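An afternoon at the Prolluvcombe open day

I went over to Prolluvcombe in September for the Drallen open day. Lorraine Pearce had a spare ticket and I had the day off, so it didn't take much deciding. It was 4 miles from the station and the bus was late, so we missed the welcome talk and went straight in to the desk cleaning.

The job was simple enough: a white desk with some dark marks on it, and a robot arm with a blue cloth.
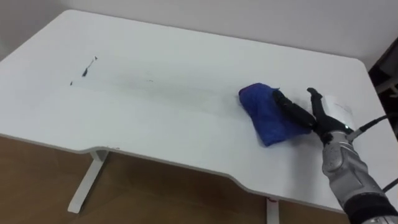

Darius Eglītis was running that part of the day. He said wiping is harder than picking things up, as the arm has to keep pressing evenly while it moves. If it presses too lightly the cloth slides over the dirt, and if it presses too hard the cloth bunches up. His group has logged 2,827 wipes on different surfaces and he still wouldn't call it finished.

I asked about glass. He said glass was on the list for next year.

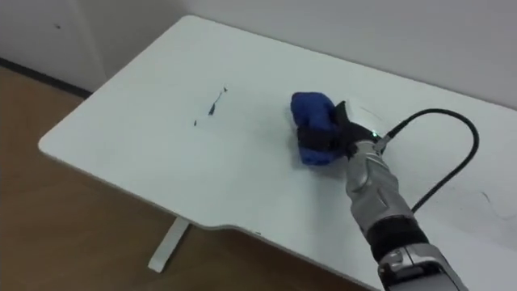 Lorraine used to manage the cleaning for a block of offices, so she had more questions than I did. She wanted to know who rinses the cloth. At the moment a person does, and a person also decides when to change it. She thought that was fair but said it would be the first thing her old staff would ask. They talked about sprays for a good while - Drallen hasn't settled on one - and I went to find a cup of tea.

When I got back the talk had moved on to smears, and whether a faint grey one should count as clean.

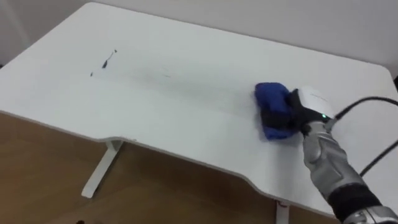 Getting there

The number 9 bus stops by the gate. Parking is over the road at the Cumska building and fills up early. Entry was free but you do need a ticket, and the tea was good.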